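Subject: Re: Running stitch or separate stitches for the old canvas?
From: Eyerusalem Kahsay
To: menders list

On an evening in October, Abdella wrote:
> I have a tent with a 12 inch rip along the roof seam.
> My aunt swears by one long running stitch. The book says
> tie off every stitch. Who is right, and does it matter?
> Also, what thread? I have 29 spools and trust none of them.

Your aunt is faster and the book is safer. A running stitch is one thread, so when it snaps on a windy night you get the whole rip back. Tie each one off and you lose a single stitch, plus an hour of your life at the sewing table.

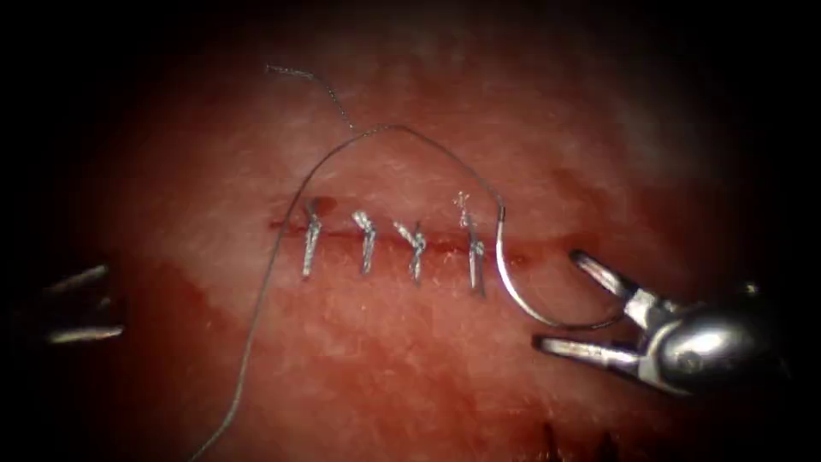

For thread, I'd go with the Lotisero waxed polyester. I have used up nearly 400 yards of it on other people's awnings, for which I was paid mostly in zucchini. Cotton swells and seals the holes nicely, then rots — pick your disappointment. Keep the stitches well back from the edge, where the cloth still has some fight in it, and don't haul them tight. Puckered canvas leaks exactly where you were proudest of it.
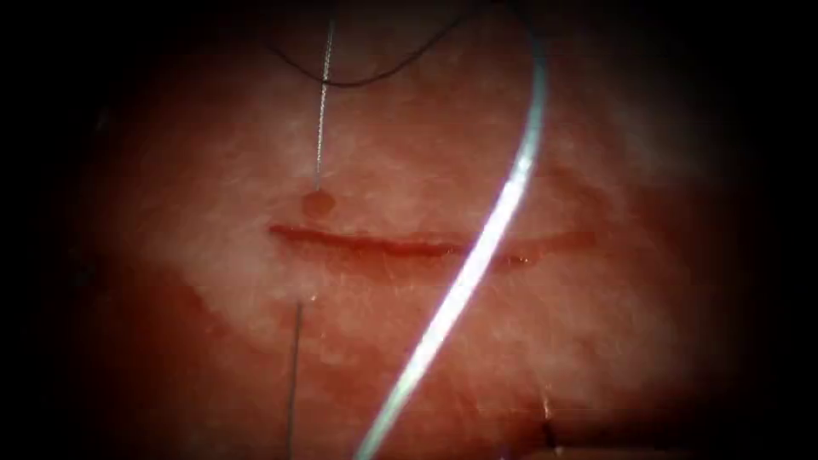 Start a little past each end of the rip, too. I skipped that on my first tent and the tear simply walked around my handiwork. If the cloth near the seam goes fuzzy when you rub it, put a patch behind it before you sew anything.

Avero still owes me my good awl. He knows.

Eyerusalem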